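工单记录:拆箱台防静电袋破口、格栅托盘卡板
状态:处理中
提交人:Tomomi Fukuda
所属项目:Urwood
提交日期:2024年10月21日

问题描述

大家好,又是我,Tomomi。上次报的标签机问题已经好了,谢谢Daichi,这次换成包装的事。

我们拆箱台这边最近在处理Oda发来的一批显卡,一共182片,每片单独装一个防静电袋,袋子放在瓦楞纸箱里。流程大家都熟:开箱,拿袋,剪口,取板,竖着插进黑色格栅托盘,满一盘就送检。听起来很简单对吧?可是这两天我碰上两个毛病,越弄越烦,干脆开个单子一起说。

第一个,袋子封口粘得太死。以前那种沿着虚线一撕就开,这批新袋子撕到一半就往斜里跑,最后扯下来一小条塑料,飞得到处都是。我已经有8个袋子是这么撕坏的,碎片有的掉在台面上,有的我怀疑进了托盘的槽里(找了半天没找到,心里很不踏实)。

第二个,板子插进托盘以后有点歪,特别是靠边那几列,往外抽的时候会卡一下。我不敢硬拽,只好用手指托着下边慢慢晃出来,一片要磨蹭好久。

我试过的办法

先说袋子。我换过剪刀,也换过Clistix的那把圆头开袋刀。剪刀最稳,离封口留一指宽剪过去,基本不掉渣,就是慢。开袋刀快是快,但袋子表面皱得厉害,刀尖容易在褶子里打滑,有一次差点划到里面的板,吓得我赶紧放下了!

再说台面。我把纸箱挪到左手边,箱口朝上敞着,空袋子顺手往箱沿上一搭,待拆的放中间,托盘放右手边。这样手不用来回交叉,比原来把箱子搁脚边舒服多了。

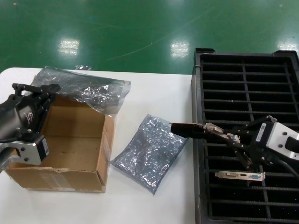 拆箱台现在的摆法。纸箱前面下沿那种压皱开裂,还有台面靠里的碎塑料,请一起看一下。

你们看袋子后面那一小块,我说的碎片就是这种大小,掉在白台子上真的很难发现。还有纸箱,前面下沿已经压皱了,也有撕口,我不确定是运输压的还是我们搬的时候磕的,Oda那边如果要追,麻烦Haruto帮忙问一声。

托盘有一部分悬在桌子外面,这个我自己也知道不太好,可是台面就这么宽,中间得留出放袋子的地方。如果能批一张窄一点的边桌,哪怕旧的也行,我就不用这样放了。

回复记录

Haruto Kamata:
收到。先问几件事。撕坏的那8个袋子还在吗?在的话别扔,装一起贴个条给我,我要看撕口方向。另外托盘是哪一种,Pukside的还是以前库里剩的?两种外形很像,槽宽差一点点,混着用就会出现你说的歪和卡。

Tomomi Fukuda:
袋子都在,我收在抽屉里了。托盘我翻过来看了,底下没有字,贴纸也掉了,分不出来……家里(我是说我们组里)现在两种都有,都摞在同一个架子上,所以很可能真是混了。

Daichi Wada:
插一句,分托盘有个土办法。拿一片报废板,先插正中间的槽,再插最边上的槽,两边都能站直、轻轻一推不晃的,就是新的。老的那种边上会松,一推就倒向一边。我以前在库房就是这么挑的,挑一摞用不了多久。挑完记得拿胶带在侧面做个记号,不然下回还得重来。

Tomomi Fukuda:
试了!Daichi的办法很灵,我手边的托盘里挑出了三个边上会晃的,都贴了黄胶带放到架子最下层。换成不晃的那种以后,我接着插了50片,抽出来检查都很顺,没有再卡。托盘这边我觉得可以算解决了,就差给那三个找个去处。

Chiyo Ishida:
那三个先别报废,Fumiko那边装挡板用得上,那种板厚一点,槽松不松关系不大。我跟她说过了,她下午过来拿。

Fumiko Fukuda:
拿走了,谢谢。顺便问一下,你们拆下来的空袋子要是没破,可以留给我吗?我这边临时周转老是不够用。有口子的就不要了,漏。

Tomomi Fukuda:
可以可以,剪开的口子只在最上面一条,下面都是好的,折一下再封应该能用。我另外拿个箱子给你攒着,撕坏的不放进去。

Haruto Kamata:
袋子看过了。八个撕口都是从右往左跑偏的,位置也差不多,像是封口的时候压得太宽,把虚线压住了一段。我已经写信给Oda,附了袋子的照片和纸箱破损的情况,问他们后面那600片是不是同一批袋子。等回信。在他们回复之前,麻烦统一用剪刀,撕和开袋刀都先停。

Tomomi Fukuda:
好的,剪刀就剪刀。那碎片的事怎么办?已经插好的那些托盘里有没有掉进去,我还是不放心。

Haruto Kamata:
送检前加一步:板子全部取出,托盘倒扣在深色垫子上,拍几下,再用手电从侧面照一遍槽底。地面也看一下,绿地上有反光,站着不太容易看到,蹲低一点看。

Tomomi Fukuda:
照做了,倒出来两小条,都是袋子上的。板子上没看到。我把台面也铺了一张深蓝色的垫子,碎片掉上去一眼就能看见,早该铺的。

Chiyo Ishida:
边桌的申请我这里看到了,二楼有一张闲着的,宽度刚好能放下一个托盘还多一点,就是有一条腿不太平,要垫一下。Tomomi你要的话自己找人一起搬,别一个人扛。

Tomomi Fukuda:
要要要!我明天一早和Daichi去搬,垫脚我自己想办法。

当前进度

托盘混用:已处理,带黄胶带的三个转给Fumiko。
碎片检查:已加入送检前步骤,由我来做。
封口和纸箱破损:等Oda回复,Haruto跟进。
边桌:待搬。

工单先不关,等Oda那边有消息我再来更新。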